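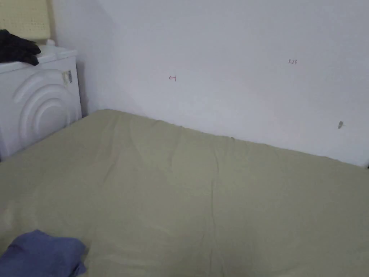 One of the Florkus crew asked whether the bed check really has to come before the grippers are switched on, and yes, please, every time.

Search this site Go

1. Sheet pulled over the whole mattress – a few creases are fine. OK
2. Spare clothes kept well back from the working area. Comment: do have another look, it's so easily forgotten!
3. Grip one edge of the garment
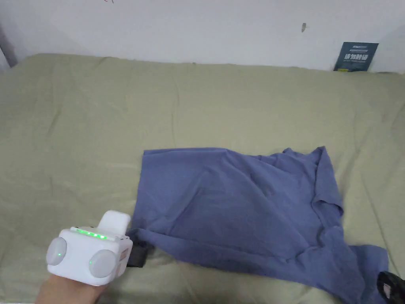
and lift it gently, keeping your fingers behind the jaws. OK
4. Rest your hands for 5 minutes after 70 folds.

Recent items
Prorna charging checks
Brollo gripper care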